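From: Yaryna Koval
To: sademwood-list
Subject: Re: the big counter

Nadiia Mykhailiuk wrote:
> Can whoever used the marble-look counter please clear it before lunch?
> I've got 51 sample cards to lay out and I need all of it.

Hi Nadiia, sorry, I saw this at 12! I'm sorting it now. The green pouch goes back in the snack cupboard, and so does the can, unless somebody claims it first (orange-red one, lying on its side).
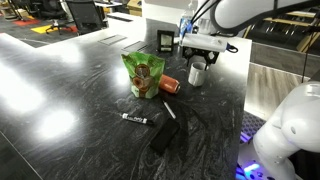
The white mug I'll just wash. Both markers are going in the cup by the printer, and please put the caps on tight, we went through a whole box in May. Do you want the cards in the Drustov order or the Nanetti one? I can help lay them out after two.

Yaryna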